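Section 7. Your first cup pickup with the Prastier hand-held gripper

Okay, the Prastier is out of the box and charged, so let's grab something! I like paper cups for the first go. They're cheap, and they squash in a way that shows you right off how hard you're squeezing.

1. Clear some room on the table and put the cup stack near one side. I keep mine in a little rod stand, upside down, rims at the bottom.

2. Open the jaws all the way. Check the dial on the handle and set it to 28 (the kit ships at 227, way too strong for paper).

Note: If the dial shows 601, that's the factory test code. Hold the trigger down until it clears.

3. Come in low and slow with both fingers pointing at the stack, and stop short of it. Look at the gap before you do anything else.
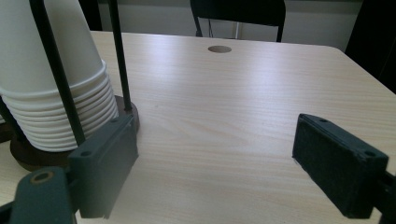 Marty wrote in after trying the February firmware that the dial felt touchier than before, and that dropping it a couple of clicks below my number saved a lot of crushed cups. Fair point! Start lower if you've updated.

4. Line the fingers up on either side of the cup you want, squeeze gently, and lift. If it slips, go up one click and try again.

Caution: Keep your own fingers away from the pivot while the jaws are closing. It pinches, and I have the blister to prove it.

5. Happy with the grip? Press Save on the handle. Barden pads and the softer Naltden ones each get their own slot, so save again whenever you swap.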